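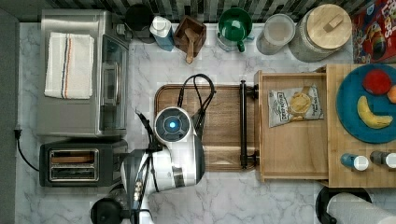 Clildale Worktops is a collection of short written notes on what people keep out on their kitchen counters and how they lay it all out. I started it as a folder of scraps and it has grown into something I'm very fond of! Each note covers one stretch of worktop, end to end, in plain words. The best ones catch the small decisions, like a striped towel folded flat along the top of a toaster oven, or a spoon left resting in a square wooden pot where a cook can grab it. Those are the details I'd love to see more of, and there is a lot of room for them in the format.

What's in the folder

notes/ holds the notes themselves, one text file per worktop
words.txt is the shared word list (worktop, splashback, canister, jar, caddy and so on)
places.txt says which batch each note belongs to
changes.txt is the running list of edits

There are some 200 notes in the current release, in four batches: Clildale, Uvberg, Strickland and Nikham. Clildale is the oldest and the scruffiest. Uvberg has the best writing in it, in my view, and if you only have time for one batch, start there. Strickland is heavy on small flats and narrow galley kitchens. Nikham came in last and still needs its spelling tidied.

How a note is written

Start at the left-hand end of the counter and work along the back, then come forward. Name the thing first, then what it's made of if you know, then what is sitting on it or in it. Lids matter. A glass jar with a wooden lid and a glass jar with a metal one are two different things in the word list, and they should stay that way. Keep a note under 90 words if you can. Plenty of people can't, and I have left the long ones alone when they were good.

Appliances go under their everyday names. Toaster oven and toaster are separate entries — please don't merge them, they turn up side by side quite often. For a toaster, put down the number of slots and whether there's bread in it. Cables get a mention if they cross the worktop.

Drawers and boards

The board section was the one I most enjoyed putting together. A good wooden chopping board has so much to look at: the grain, the rounded corners, the juice groove cut just inside the edge. Write down which way the board lies in relation to the counter. Square to the edge, at an angle, leaning on the wall, all fine. For drawers, give the colour of the wood and the shape of the handle. A long dark bar on pale wood is "bar, dark" in the word list, and the little posts that hold the bar off the front are "standoffs". If a drawer is out of its unit, write "drawer, out" and say what it rests on.

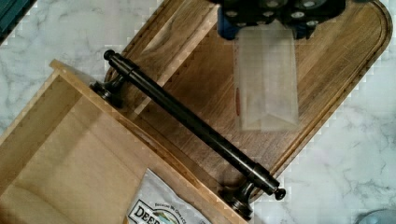
One reader wrote in to say that the board entries ought to record the groove separately, as a plain board and a grooved board get used for different jobs: bread on the first, roast meat and tomatoes on the second. The same message asked for a line on which side of a board is facing up, where it can be told. I think both are lovely suggestions. The groove now has its own line in the word list, with "full", "part" and "none" as the choices. The facing-up line is still open. Half the boards in my own cupboard look the same on both sides, so "can't tell" will have to be allowed.

Known gaps

Hardly any notes cover the bit of worktop next to the hob, which is a shame, as that's where the oils and salt pots gather. Only 60 notes say anything about the splashback. Marble and marble-patterned tops are lumped together under "marble look" in the Clildale batch and split in the other batches. Bottles are a muddle everywhere. If you can't read the label, put the colours of the body and the cap and move on.

Adding your own

Send a plain text file with the batch name on the first line and the note below it. Spelling is British throughout, so grey, colour, centre. New words for words.txt are very welcome — put them at the bottom of the file with a question mark after them and I'll sort them in.

Last edited March 4, 2026. Next job is the Nikham spelling, then mugs.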